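Board notes, second version

The first board lasted until November. The slots had been cut to the nominal size of the parts, and after a couple of months of handling the edges had rounded enough that a block could be seated at a visible angle and still count as in. I drew the second version over two evenings and had it cut at Kendero. It came back on Wed 8 February.

Changes from the first version:

The base is still white and the parts are still blue. I tried gray parts on a gray base once and gave up reading the outlines by the end of the day.

Clearance on the rectangular slots is now 0.2 mm per side. The old value was larger and I never wrote it down, so I can't give a proper comparison. Daiane Honorato measured one of the old slots with calipers and got three different numbers along its length.

Corners of the slots have a small relief cut. Without it the block rides on the inside radius and stops short of the floor.

Pegs are printed upright at 40 percent infill. Printed lying down they come out slightly oval.

The table is the dark gray one from the Jerkcombe room, with the black curtain pulled across behind it.
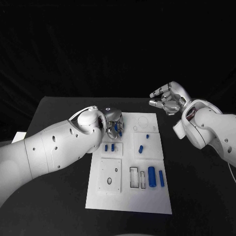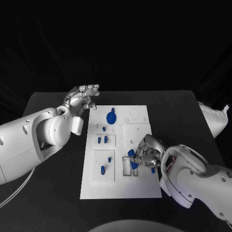
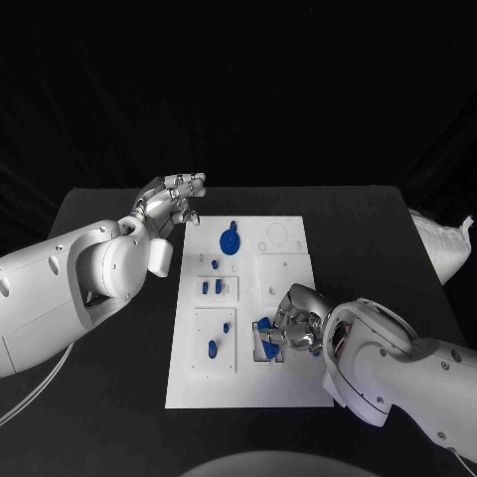 What size is the lead-in on the slots, and is it needed?

It is a 45 degree chamfer, 0.5 mm deep, on the top edge only. With 0.2 mm of clearance a block will go in without one, but it has to be lined up almost exactly first, and the slot edge takes the wear. I would keep the chamfer and reduce it before reducing the clearance.

Remaining items. The base has a slight bow along the long side, visible against a straightedge and not otherwise. Kendero says this comes from the sheet and offered to recut from thicker stock. I have left it for now. The pegs need a light pass with 200 grit on the bottom face, where the first layer spreads. Two minutes per peg is enough. I stopped using 80 grit after it left flats on the rim.

Part files are in the same folder as before, under Iltov, with the old board moved to a subfolder. The slot dimensions are in the drawing and the peg diameters are in the spreadsheet. I should merge the two.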